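料箱里的长条块：社团抓取项目记（四）
2026年8月1日

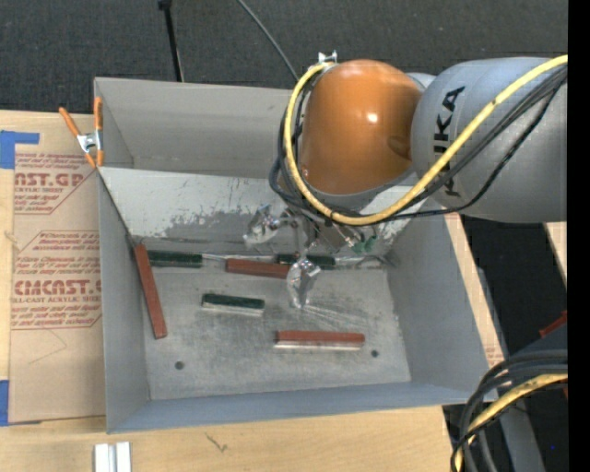

料箱、六个块和KUKA的手爪，左边是还没揭纸的亚克力板。

上一篇写到标定做完，之后隔了很久没更新，主要是期末。放假以后社团活动室能用的时间多了，这一个多月基本都花在料箱抓取上，趁着还记得，把过程写下来。

先交代一下项目。我们社团今年报的题目叫Clullus，是Rurnia杯学生自动化赛的一个组别。规则不复杂：箱子里散放若干长条块，机械臂要一个一个取出来，按颜色放到两个托盘里，每轮限时，掉到箱外扣分，碰到箱壁超过规定的力也扣分。块的摆法由裁判决定，事先不知道。比赛用的箱子尺寸和块的尺寸都在规则附件里，箱子的材质没有写死，只写了“刚性、不透光”。

我们用的是一个灰色的铁皮箱，里面靠后的一侧有一块斜板。一开始考虑过拿纸箱先练，试了两天就放弃了，手爪一压箱壁就变形，力的读数没法看。铁皮箱的问题是反光，箱底磨过的地方有很多细条纹，和块的边缘在图像里容易混。块有红褐色和深绿色两种，红褐色的比较好分，深绿色的落在斜板的阴影里时，分割经常只出来半截。

四月份第一次跑完整流程的时候，成功率很低。当时的做法是识别出每个块的长轴，取中点，手爪垂直下去夹。在空旷的地方没问题，块贴着箱壁或者斜板脚的时候就夹不了，因为有一根手指没地方放。我们统计过一轮，25次抓取里成了13次，失败的大部分都是贴边的。

后来改成两步。贴边的块不直接夹，先用一根手指伸到块和壁之间，把它往箱子中间拨一段，再重新拍图、重新识别，然后夹。拨的动作写起来比夹麻烦，主要是高度。手指太高会从块上面滑过去，太低会刮箱底。斜板下半截那块漆掉得很难看，底色都露出来了。现在的办法是手指先慢速往下探，力传感器有读数就停，抬起一点点，再横着走。慢是慢了，但是稳。

手指外面包了一层透明的膜，皱巴巴的，不好看。裸的金属手指夹块会打滑，而且块的棱角很快就被夹出印子。试过橡胶套，厚度不均匀，夹持宽度每次都要重新量。膜的好处是薄，坏了撕掉重包，几分钟的事。缺点是它也反光，深度图上手指附近会有一小片空洞，所以拍图的时候手爪必须退到箱子外面，每次多花一点时间。

线缆是另一个花时间的地方。黄色那根比较粗，弯不动，绕在橙色关节外面必须留一个大圈。留少了，腕部转到一边会拉紧；留多了，手爪伸到箱子角上时线会先碰到箱壁。我们前后改了好几次固定点，现在的走法只能说够用。腕部的转角在程序里做了限制，超过范围的姿态规划器直接不要，宁可换一个方向夹。这样少了一部分可选的姿态，靠近右侧壁的块有时候会判成“不可达”，要先拨一下才行。

箱子的固定也说一句。最早箱子就放在桌上，拨块的时候力稍微大一点，箱子跟着走，标定就不准了。后来右边沿着外壁垫了一根窄木条，左上角夹了一个弹簧夹，就是五金店那种橙色手柄的。之后再检查标定，一个下午下来没有明显的偏差。

亚克力板是用来做挡板的。规则要求操作区和观众之间有透明隔挡，我们打算自己裁。板子买回来保护纸没揭，一直放在工作台上，纸上画了线，还没有下刀。买板子加上夹具、胶带这些零碎，一共花了269元，走的是社团经费。

数据方面，这个月采了最多3,000张图，其中一部分是白天拍的，一部分是晚上只开顶灯拍的。标注是大家分着做的，标准不太统一，块被手爪或者别的块挡住一部分时，有人按看得见的部分画框，有人按想象中的完整形状画。训练完发现模型对遮挡的块给出的长度忽长忽短，回头查才知道是这个原因。后来统一成只画看得见的部分，旧的标注全部重过了一遍。这件事如果从头来，应该先写一页标注说明再动手。

软件的结构没有大改，还是三个进程，视觉、规划、控制各一个，中间用消息队列传。视觉那边的代码叫Joseph，名字是上一届留下来的，没人改。Joseph现在跑一张图要将近一秒，对比赛来说偏慢，不过和机械臂移动的时间比不算大头，暂时先不动它。规划这边加了一个简单的排序：先夹中间的，再夹能直接夹的边上的，最后处理要拨的。这样前面拿走几个以后，拨的空间就大了，块与块互相卡住的情况也少一些。

目前的问题还有几个。

一是两个块首尾挨着的时候，识别会当成一个长块，中点正好落在缝上，夹下去两个都歪。颜色不同的没事，同色的不行。想过用深度图找缝，缝太窄，看不出来。现在是长度超过阈值就先拨一下，拨开了再说，办法比较笨。

二是块斜靠在壁上的时候，一头高一头低，按平放的姿态去夹会夹到高的那头，提起来以后整个块会转。这个需要估计倾角，还没写完。

三是超时。箱子里需要拨的块一多，一轮就做不完。慢速下探那一段可以再调，要等倾角的部分写完一起弄。

接下来一周先做挡板，裁板要借Carimano工坊的台子，已经约了。之后有一次校内的演示，按比赛规则计时，摆块由别的社团的同学来摆。演示的结果和倾角那部分放到下一篇写。代码等比赛结束再整理公开，之前有人留言问过，统一在这里回复。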